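Vosar Tabletop Pantry Shelf

Item 1142
In stock, ships from our Wotirari warehouse

Every kitchen has a corner where snacks go to be forgotten. The Vosar is a small shelving unit that sits on the table or counter and keeps that corner in plain sight, so you can at least watch yourself ignore the rice crackers. It comes in one color scheme, which we would describe as cheerful and our accountant describes as a lot. If you were hoping for oatmeal or driftwood, the Vistar line is two clicks away and very calm. 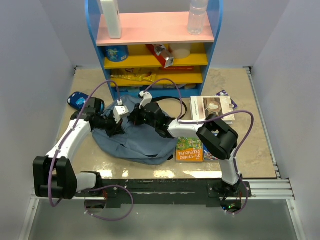 Loading a shelf this size is mostly a matter of putting the tall things where nothing is above them. The top shelf has no ceiling, so bottles and cartons go there and can be as lanky as they like. A tall white container and a clear ridged bottle share the pink shelf with room between them. The yellow shelves underneath are for canisters, bags and anything that will lie flat, like the crinkled yellow snack bag down on the lower one. Long packages are the exception. Set one at a slant, as with the red and silver one, and its end will stick out past the front edge, ready to catch a sleeve. We sell shelves, not discipline.

The narrow compartment at the bottom takes small items only. Customers tell us they use it for tea bags, seed packets, batteries and, in one letter we still think about, every soy sauce packet since college.

The blue side panels are curved along the top. This was the one thing our designers at Tomić refused to give up, and after a long September of arguing we let them have it. It adds nothing to the storage. People bring it up in reviews more than the shelves.

Assembly: 2 people if you like company, one if you don't. The screws and the wrench are in the box. The wrench will be in your junk drawer forever.

Care: wipe with a damp cloth. Crumbs gather in the back corners of the lower yellow shelf, and a dry paintbrush gets them out.

Spare shelf edges: order part 210. Please say which shelf you need it for, as "the middle one" has led to misunderstandings.

Returns: accepted unassembled, in the original box, without snacks.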